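Consistent clan and rank names in a long translated serial
Fiction Writing and Translation Help > Serials > Continuity

Hrvoje Shehu
Posted Wednesday, November 2, 2022

I took over the English version of a fantasy serial in August. The source runs to 391 chapters and the previous translator finished 100 of them. The setting has a walled city (Griltonlow), a clan that lives off the forest outside it (the Gasstead), and a rank system with 18 named levels. In the existing chapters the same rank appears under as many as 6 English names. The clan is sometimes Gasstead, sometimes Gas Stead, and once "the Steaders," which may be deliberate, as the speaker is an enemy.

The chapters are plain text files, one per chapter. I have the source text in the same format. I don't want to retranslate the old chapters. I want the names fixed and a method that prevents new drift.
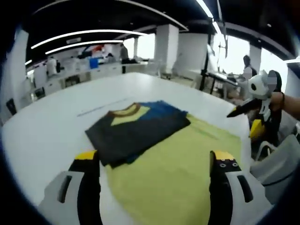 Should I correct the old chapters before I translate any new ones?
Build the term list first, then translate forward from it. Corrections to the old chapters can run in parallel, provided both use the same list.

That was the reply I got in the beginners' thread. It leaves open how the list should be built, and how to treat variants that a character uses on purpose.

Stępień
Accepted reply

Start from the source language. If you collect English variants first, you will miss the cases where one English word was used for two different source terms. Those are worse than the reverse, and a search of the English text alone doesn't reveal them.

Make a spreadsheet with these columns:

source term
approved English form
plural and possessive
rejected forms
chapter of first use
who may use a different form
note

The sixth column covers your "Steaders" problem. An insult used by an outsider is a separate term if the source has a separate word for it. Check the source line. If the source has the ordinary clan name there, the variant is the translator's and you can replace it. If it has a slur or a nickname, give it a row of its own and list the speakers.

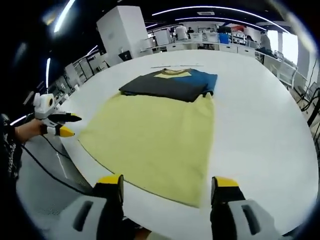 T-shirt, folded, and a pale yellow cloth on a round white tabletop.

For the ranks, fix the whole ladder before you fix any single rung. Write all the levels in order and read them aloud. Each name should sort correctly against its neighbors without a number attached. "Adept" above "Expert" will confuse readers however faithful it is. If the source repeats one root across several levels and changes only a modifier, keep that structure in English. Authors who do this tend to rely on it later, usually in a scene where somebody misreads an opponent's level by one step.

Then do the replacements in this order. Longest strings first, so that "Lesser Beast Warden" is handled before "Warden." Match whole words only. Keep case-sensitive matching on, and run the sentence-initial forms as a second pass. Work on a copy of the folder and compare it with the original afterward, file by file.
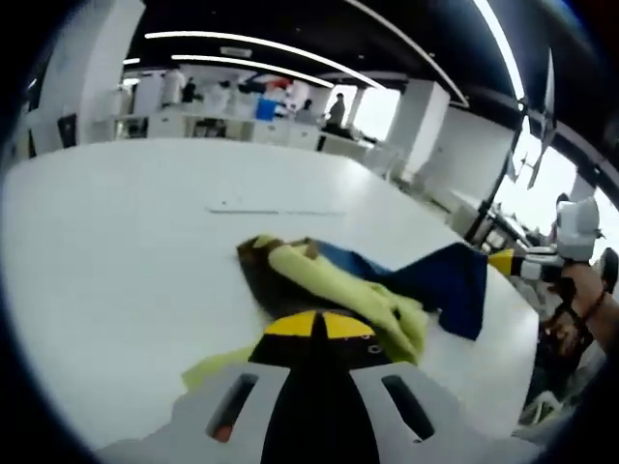
Do not replace common words automatically. If one of your ranks is "Guard," the file is also full of ordinary guards, and each hit has to be read. The same applies to the article. Changing "an Elder" to "a Warden" by search and replace leaves "an Warden" behind, so search for every "a" and "an" directly before an approved term when you finish.

For new chapters, check the draft against the rejected-forms column before posting. A short script can do it. So can a saved list of searches, which is slower but requires nothing to be installed.

One more point on dialogue. Characters shorten titles when they are angry or in a hurry. If the source shortens, shorten. Put the approved short form in the note column.

tallowmark

I use Carilix for this. You load the term list and it underlines anything in the rejected column. It won't handle who is speaking, so the outsider forms get flagged every time and you dismiss them by hand. Export the list as plain text now and then. I lost one by not doing so.
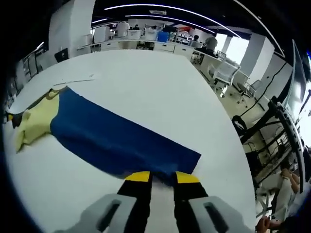 Blue and pale yellow fabric laid across a white table.

Also post a note to readers before you change the rank names. Mine were used to the wrong ones and I got a lot of comments. I put an old name / new name table at the top of the chapter index and left it there.

Hrvoje Shehu

Checked the source for "Steaders." It is the ordinary clan name, so that one goes. Two of the ranks do share a single English word in the early chapters, which I had not noticed. Starting the spreadsheet from the source side tonight.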